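Ticket: booking page won't save shopping orders
Product: Wonero household planner
Opened by: Efua Dogbe
Status: reopened, again

The shared shopping list saves anything I add before 6 in the evening. After that it says "Saved!" with a green tick and then forgets the lot. I have grown to distrust the tick.

Bitstead support, first reply: please clear your cache. Cleared. The list now forgets things faster.

Second reply: please check the clock on your device. It is right to the minute. The clock on the account, which I found under Settings, then Region, then a page called Other, believed it was in a place two hours ahead of us. Changed it and saved it. Green tick.

November update installed. The note says "list improvements". My list now holds 3000 entries, nearly all of them "milk". Deleting one takes 15 seconds, so I have left them as a monument.

What worked, for whoever finds this by searching: sign everyone out, remove the second household (we had one called De Smet, left over from the old flat), then sign in on one phone only. Evening items have stuck since. Spaghetti went on last night and was still there at breakfast.

Please leave the ticket open until the milk is gone.

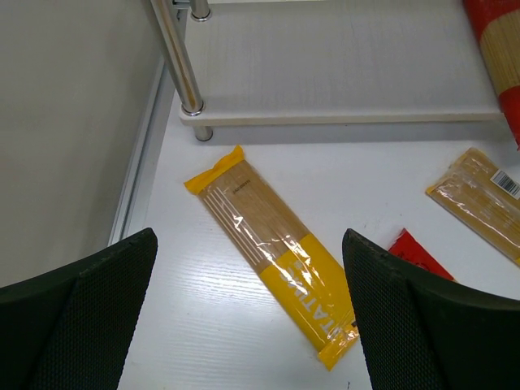
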